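**Progress report, Wallent sorting cell, Bovorside site**
5/23/20
Prepared by Jae-hoon Noh

Sorting at station 3 moved to the gripper in February. The 2 operators who did it by hand now load baskets and clear faults. Shift length and pay grade are unchanged.

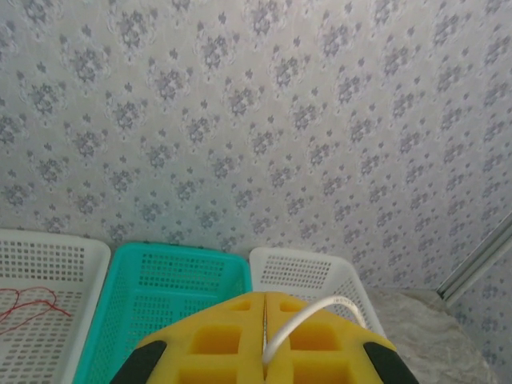 *Fig. 1. Gripper over the basket row; red string in the left white basket.*

Thin items remain the main source of stops. The log holds 308 stops, and each one needs an operator at the cell. Both operators asked for a stop button on the loading side. Plitum has quoted 8 working days to fit it. Approval is requested.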